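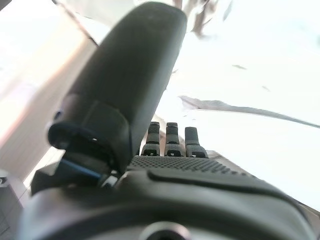 Replacing the Fill Valve in a Toilet Tank
Updated 09/04/2019 by Ashley Entwistle

These steps cover a bottom-entry fill valve in a two-piece toilet with a standard 7/8-inch tank hole. Side-entry valves use a different seal and are covered on a separate page.

Tools and parts
Adjustable wrench or channel-lock pliers
Replacement fill valve with shank washer and locknut
Flexible supply line, if the old one is more than five years old
Sponge, small bucket, old towel
Scissors or a utility knife for the refill tube

Removing the old valve

1. Turn the shutoff under the tank clockwise until it stops. Do not force it. If water still enters the tank, close the main before going further.

2. Flush and hold the handle down until the tank stops draining. Sponge out what is left. The water line should be below the shank washer.

3. Place the bucket under the supply connection. Loosen the coupling nut by hand if it is plastic, or with the wrench if it is metal.

4. Hold the valve body inside the tank and turn the locknut underneath counterclockwise. A nut that has been in place for many years may need penetrating oil and a second attempt. Keep the wrench off the china.

5. Lift the valve out. Wipe the area around the hole, inside and outside. Scale left on the inside face will keep the new washer from seating.

Installing the new valve

6. Set the height before the valve goes in. On most adjustable models the body twists to unlock and slides up or down. The critical level mark (CL) must sit at least one inch above the top of the overflow pipe.

7. Fit the washer on the shank with the beveled side facing down. Do not use putty or pipe dope.

8. Lower the shank through the hole and press down on the valve while threading the locknut. Tighten by hand, then a half turn more. Overtightening cracks tanks.

9. Clip the refill tube to the overflow pipe. Cut it to length so that it does not kink. The end of the tube must stay above the water line, or the tank will siphon.

10. Connect the supply line. Open the shutoff slowly and check both joints with a dry paper towel.

Setting the water level

Let the tank fill, then adjust the float screw until the water stops one inch below the top of the overflow pipe. Flush twice and check again.

If the valve hisses after shutoff, remove the cap, hold a cup upside down over the opening, and run the water for ten seconds to clear grit from the seal.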